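Caderno da oficina — agosto, entrada das 16h40
Por: bancada de preços e bilhetes

Terceira tentativa de bater os preços do Levar com os da bilheteira do parque. Continuo sem acreditar no "desconto de até 66 euros" que aparece no topo da página deles. Simulei o pacote família para o Wullville, dois adultos e duas crianças, três dias, e a poupança só surge se compararmos com o preço de porta em época alta, que quase ninguém paga. Contra o preço online do próprio parque, a diferença encolhe para uns trocos, e depois entra a taxa de serviço no último passo.

Anotar: a taxa não aparece antes de se preencher o e-mail. Repeti em janela privada, deu igual.
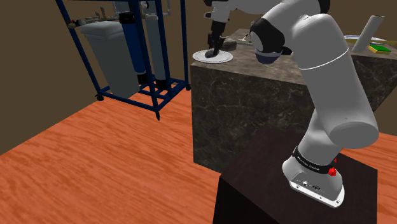 O feed do Hviid é outra conversa. Traz 170 produtos ativos, mas uma parte são o mesmo bilhete com nomes diferentes ("Passe Explorador", "Explorador Flex", "Explorador + Refeição"). O "+ Refeição" dá direito a um vale que não cobre bebida. Abri as condições em inglês e em português e não dizem o mesmo: numa o vale caduca no dia da visita, na outra no fim da estadia. Enquanto não responderem, fica fora da comparação. Não vou publicar uma coisa que a família descobre à porta do restaurante.

Do Jerkulier chegou a proposta de pôr um contador de "pessoas a ver este bilhete". Pedi a origem do número. Responderam com um gráfico de conversão — não era a pergunta. Deixei o módulo desligado no ambiente de teste e sugiro que fique assim.

Testes de carga: 3000 pedidos seguidos ao calendário de datas, quase 200 voltaram com preço vazio. O calendário mostra esses dias como esgotados, o que é falso, porque a bilheteira vende-os. Suspeito da cache, mas já suspeitei da cache no mês passado e era o fuso horário. Ver os registos antes de mexer.

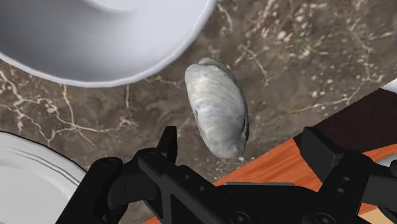
Falta decidir o que fazer com os pacotes de hotel. O Levar chama "suite familiar com cozinha" a tudo o que tenha micro-ondas, e as avaliações dos hóspedes são pouco meigas com isso. Se o filtro "com cozinha" vai existir, tem de querer dizer alguma coisa: placa, lava-loiça, loiça para a família toda. Uma bancada de mármore com veios claros e uma taça branca grande em cima fica bem em qualquer ficha e não prova que se consiga fazer o jantar. Proponho exigir a lista de equipamento por escrito e esconder o filtro nos hotéis que não a mandem.

Por fazer:
- repetir a simulação do Wullville com datas fora das férias escolares
- insistir com o Hviid sobre a validade do vale
- confirmar se a taxa do Levar é por bilhete ou por encomenda (hoje vi as duas coisas)
- registos do calendário, fuso horário primeiro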